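Sendier Opens Party Table Hire in Petenton, With Few Promises

PETENTON, 17 March 2024 – Sendier, the tableware hire shop on Hokero Street, will start lending out children's party table sets in April. The shop has 28 sets ready and does not expect them to change anyone's life.

Party suppliers like to say that a themed table makes the day. Sendier has its doubts. Children look at the cloth for a minute and then put a drink on it. What parents have told the shop they want is a cover that hides the table, bowls that can be used again next weekend, and a bill they can stand.

Each set has a cloth and bowls, and costs $15 for a weekend. Paper cups are sold separately.
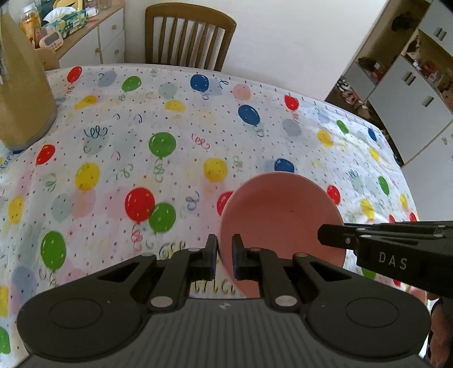
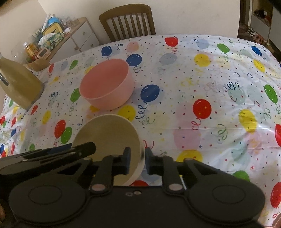

Balloon-print cloth and pink bowl.

Sendier asked 48 local households to try the sets over the winter. Most sent them back on time. Several said the cloth was busier than they would have picked, and two asked for a plain one, so a plain one has been added. The shop makes no claim that hiring is greener than buying – it has not done the sums, and it suspects that many firms making the claim have not done them either.

The Kudo set, a larger version for school halls, was also planned for April. It has been put back until the shop is satisfied that the longer cloth stays put.

Bookings open at the Hokero Street counter on the first Monday in April. A deposit is required.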